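Jul 7, 2023 — speaker notes, Fadano hand-held gripper kit. Speaker: Margareta Tudose. Nabil Najjar takes the pricing questions.

# Fadano kit: what you get and what it costs you in setup

## Opening

- Introduce the topic as a product review. We do not resell the kit.
- We ran it next to the Pludik kit through June. Same table, same objects, same operators.
- Say early that the talk covers collection hardware only. Policy training is Marinescu's talk after the break.

## Hardware

Go slowly on this part, half the room will be new to it. The kit is a pair of grippers, one per hand, each with its own marker cube. The cube carries fiducial patterns on its faces and gives the tracker a pose for the gripper. Cables stay on. Fadano lists a wireless version, but we have not had one to test.

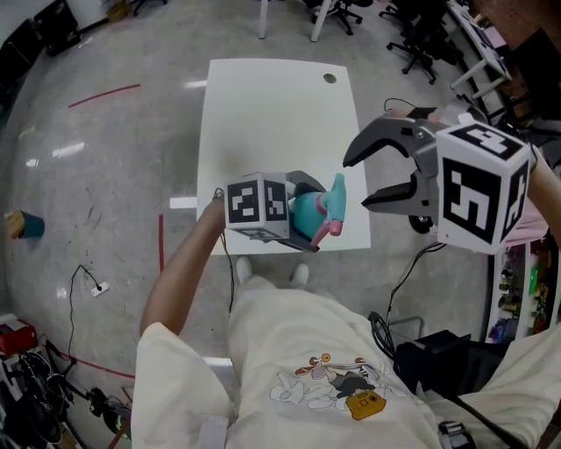 *Fadano kit at the table: left gripper closed on a teal and pink object, right gripper open.*

Points to make:

- Both cubes need to stay in view. Loss of one cube costs you that hand and leaves the other usable.
- Cable routing matters more than weight. Run it along the forearm and leave slack at the elbow.
- Fixed table position. We mark the floor with red tape and check it before every session.

## Two-handed work

Most of our 200 test episodes were two-handed. The hard case is both grippers close together in front of the body. The cubes come near each other, one can hide part of the other, and the pose jumps. Fakon, the tracking software that ships with the kit, flags these jumps but does not repair them. Budget operator time for review.

Expected question: can the cubes be made smaller? Fadano says yes, at the cost of range. We did not try it.

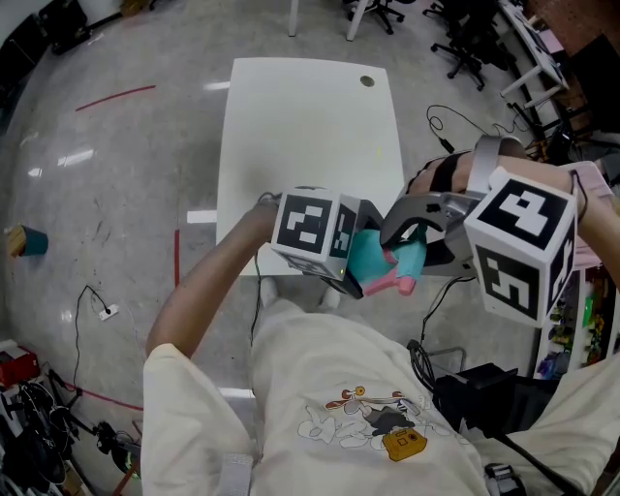 ## Handling objects by trigger or nozzle

Spray bottles are a good test piece. The body is easy to hold, the head is awkward, and a small change in grip turns the nozzle away from where you want it. We set the handover as a standard task: one hand presents the bottle, the other comes in with the jaws open. Score the approach separately from the grasp, or the numbers tell you very little.

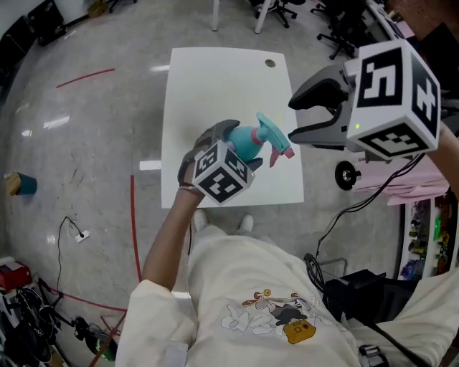 Calibration goes with this task. Repeat it after any change to how a cube is mounted — even a loose screw counts. A full pass takes 3 minutes with Fakon and needs one person.

## Pricing and close

- Quote we received: 1,000 per month for 2 pairs, support included. Nabil has the letter.
- Spare cubes are extra. Order them with the first shipment.
- Our rating: good for tabletop work, weak for anything that puts the hands behind an object.
- Leave the Pludik comparison table on screen during questions.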